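Lashari Teleoperation Kit
Remote demonstration for six- and seven-axis arms

Part no. LSH-2321
Supplied by Prekus

Overview

Lashari is an operator station and software package for recording manipulation tasks by remote control. The operator moves a hand controller, the arm follows, and the controller position, joint states, gripper state and camera streams are written to a single log. The log can be replayed on the arm or exported for policy training.

The kit does not include an arm. It connects to the existing robot controller over Ethernet and needs a real-time position or torque interface to be enabled on that controller. Check the option list for your controller before ordering.

Operator station

The hand controller is a desk-mounted, spring-balanced unit with six measured axes and a trigger for the gripper. A foot pedal acts as a clutch: with the pedal up, the controller can be repositioned without moving the arm. Motion scaling is set in the software from 1:1 to 4:1. Fine scaling is recommended for picking near walls and dividers.

Commands are sent at 500 Hz. If no valid command arrives for 50 ms, the arm decelerates to a stop and the episode is marked as interrupted. Interrupted episodes are kept but left out of exports by default.

Bin work

Bin picking is the most common use of the kit. Start with a mixed set of objects that differ in shape, stiffness and surface. Transparent and reflective items should be included early, as depth cameras handle them poorly and the operator's view of them is also worse.
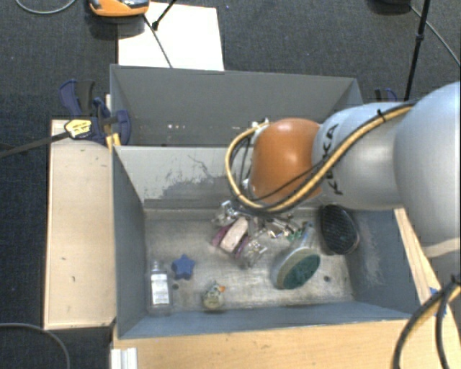
Clamp the bin before recording. A bin that shifts between episodes will invalidate the stored workspace limits, and the floor height must be measured again. Gripper cables need enough slack for full wrist rotation; leave a service loop at the last joint and run the wrist through its range once with the speed limited.

Episodes

An episode starts and ends with a button on the hand controller. Each one carries a task label, an operator ID and a pass or fail mark entered by the operator. For a single pick-and-place task, 200 passed episodes is a reasonable first set. Review it before collecting more.

Hand guiding

Arms with joint torque sensing can also be taught by hand using the optional Caren handle, which mounts between flange and gripper. Hand-guided and remote episodes share the same log format. The operator's hands may block the cameras during hand guiding, so remote control is preferred where images are used for training.

Included

Hand controller with desk clamp
Foot pedal, 3 m cable
Interface computer, software installed
Enabling switch
Two Ethernet cables, 5 m

Not included

Arm, gripper, cameras, bin, emergency stop circuit

Compatibility

Exports open directly in Flallari 2 and later. Earlier versions need the converter from the downloads page.

Technical questions and interface checks: Maiara Caldeira, applications desk. Include the controller model and firmware version.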